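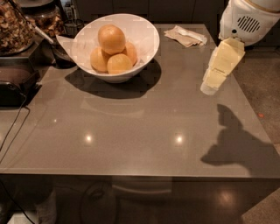

Kitchen Counter Tips for Recording Sessions

These notes are for people who record demonstrations in a home or office kitchen and would like to get through an afternoon without redoing half of it. They cover the counter, the fruit, the small stuff and the cleaning up. Software setup is in the Woseck manual and I won't repeat it. Most of the tips come from the kitchen we used for the Predus set, which ended at 2,239 kept episodes, and a few come from people who wrote in after the first version of this page went up in February.

Before you start

Wipe the counter with a barely damp microfiber cloth, then go over it with a dry one. Glossy counters show every streak, and a streak that catches the light will come and go in the video as the arm moves. Skip spray polish. It leaves a film that gets on the gripper fingers, and you will spend the next hour wondering why the paper goods keep sliding out.

Look at the counter through the robot's own camera before you decide it's clean. Standing up, you see it from a different angle and miss the glare.

Ceiling lights make bright round spots on a polished top. You can live with them. If a spot lands right where you want people to set things down, switch off that one fixture or move the task a hand's width over. Do it before the first episode and write down which lights were on. Fatima Babalola tapes a small card inside the cabinet door with the switch positions on it, and I have copied that in every kitchen since.

The arm throws its own shadow. On a pale or shiny counter it can be darker and larger than the arm itself, and new operators tend to steer by it without meaning to. Let them practice with the light from one side, then the other. We keep both kinds of episode.

Fruit

Oranges are the best fruit to begin with. They hold their shape, they don't mind being squeezed a little, and a dropped one can usually go straight back in the bowl. Navel oranges have a mark at one end, handy if you want to tell from the video which way up the fruit was put down.

Buy more than you plan to use. Handled fruit goes soft in one spot long before it looks bad, and a soft orange gives a different grip from a firm one. Press each one with your thumb at the start of the day and take the soft ones out for juice.

Mix the sizes and shades on purpose. Stores sort their fruit, so a net bag gives you a row of near twins. Pick loose ones, including a yellowish one or two.

Stack them so that one sits clearly on top, then change the pile between episodes. It is easy to rebuild the same pile all afternoon. Turn the bowl, swap the top orange with one from the back, and let some of them hide behind the others.

Peel the stickers off, or leave them all on. Half and half makes for arguments later. If you peel them, get the glue off with a drop of cooking oil on a paper towel, then wash with dish soap and dry well. Oily skin is slippery.

Lemons roll in odd directions and are good for week two. Bananas bruise fast and should be saved for a short session. Peaches I would not bother with unless you need a soft object and like washing counters.

Bowls

A wide bowl with a narrow foot looks nice and tips easily. Push down on the rim with one finger before you use it. If the far side lifts, put more fruit in, or lay a thin piece of shelf liner under the foot, trimmed so it doesn't show.

Bowls with a spout or a point are useful because you can say exactly how they were turned. We write "spout left" or "spout toward the window" in the episode note. A plain round bowl leaves you guessing.

White bowls pick up the color of the room. Under warm bulbs the inside can look almost pink. Leave it alone, and don't try to correct it by changing bulbs halfway through a set.

Chips on the rim get worse. A gripper finger coming down a little too far will find the chip every time. Run a fingernail around the rim once a day and retire the bowl when you feel an edge.

Napkins, wrappers and other flat things

Paper napkins are harder than fruit. A fresh stack lies flat and the fingers can't get under it. Fan the corners first. Hold the stack at one end, bend it, and let the other end slip. An untidy stack gives the operator somewhere to start.

Keep napkins dry. Even a damp counter will glue the bottom one down, and then the whole stack tears or comes up together.

Crumpled wrappers are worth including if you plan to teach clearing up. Make a few and keep them in a jar. They flatten with handling, so crush them again now and then. Thin plastic film clings to the finger pads in dry weather; breathing on the pads works for a minute or two, and a wipe with a slightly damp cloth lasts longer.

Don't throw out the odd ones. Inmaculada Arroyo asked for every napkin episode that went wrong in the Clarberg kitchen, and the 23 she got were used more than anything else we sent that month.

What to leave on the counter

Leave the normal kitchen in place. Jars of granola, a utensil or two, a wire rack, whatever lives at the back. A bare counter makes for a robot that only knows bare counters. We cleared everything for our first 167 episodes and later recorded the same tasks again with the clutter back.

Some rules for the clutter:

Glass goes well back, and out of the path the elbow takes as well as the hand. People watch the fingers and forget the rest of the arm.

Lids on. A jar of granola takes one bump to empty and a long time to sweep up.

Anything on a raised platform or on top of another appliance should be heavy enough to stay there when the counter is knocked. Test it with the side of your fist.

Loose cables are the worst of the lot. A thin black cord looped on the counter can be hooked by a finger on the way past. If the appliance isn't part of the task, unplug it and tuck the cord behind. If you want cords in the video, tape them down at both ends of the loop with painter's tape and check the tape at lunch.

Knives go in a drawer. So does anything you would be sorry to lose.

Open the cabinets under the counter only when the task calls for it. Debora Ferri lost a good morning to a door that swung a little wider each time somebody leaned on it.

Gripper care

Wipe the finger tips after every fruit session. Citrus oil builds up slowly and you don't see it on a pale finger. Warm water and a little dish soap on a cloth is enough. Keep water away from the vents and the joints, and wring the cloth out well.

A soft toothbrush gets crumbs out of the seam between finger segments. Brush away from the joint.

Check the tips for cuts under a bright light. Small nicks catch on paper and nothing else, so a worn tip can get through a whole day of oranges without anybody noticing.

If the tips have started to yellow or feel tacky, change the pair together. One old and one new will pull to the side.

Dust the vent slots with a dry paintbrush every week. Flour is bad for them. If you are recording anything with flour, do it last, then clean.

Working with operators

Give each person a few free tries before you record. Uriel Acuña lets them pick up an orange and put it back until they stop talking, and starts then. It's as good a sign as any.

Ask for an ordinary pace. People slow down when they know they are being recorded, and slow, careful reaching is what you will get back from the system later.

Let them miss. If the finger pushes an orange and the operator comes around and gets it from the other side, keep that one. A recovery is worth more than one more clean pick. Stop only for spills, broken glass or a stuck arm.

Change operators before they are tired. In our kitchen that meant a swap every 40 minutes, with the counter wiped and the fruit checked in between.

Say the task the same way each time – "put one orange on the napkins" – and write down the exact words. If somebody changes the wording, note that too.

Episode notes

Keep a pencil and a pad next to the keyboard. For each episode we write the task words, the operator's initials, which way the bowl faced, and one line about anything strange. Auður Briem's notes from the Sabbagh kitchen often say just "ok" or "phone rang", and they were still the easiest ones to sort afterward.

Mark bad episodes right away. By evening they all look the same. From one long batch we threw away 138, nearly all for the same reason: the start position had drifted and we hadn't looked.

To stop the drift, put a small pencil mark on the underside lip of the counter where the base should line up. Tape on top shows up in the video. A mark underneath doesn't, and it wipes off with an eraser.

Cleaning up

Park the arm clear of the counter before you reach in, and leave it parked until you have finished wiping.

Fruit goes in a box labeled NOT FOR EATING. Wash the bowl by hand. Stack the used napkins for wiping up coffee.

Look on the floor along the side of the counter, and into the corners underneath. Things roll. An orange left behind a cabinet foot over a long weekend is easy to find by smell and unpleasant to pick up.

Copy the files before you turn off the lights, then open one from the start of the day and one from the end and watch them both through. Check the lens with a flashlight while you're at it – a thumbprint there will have been in everything since lunch.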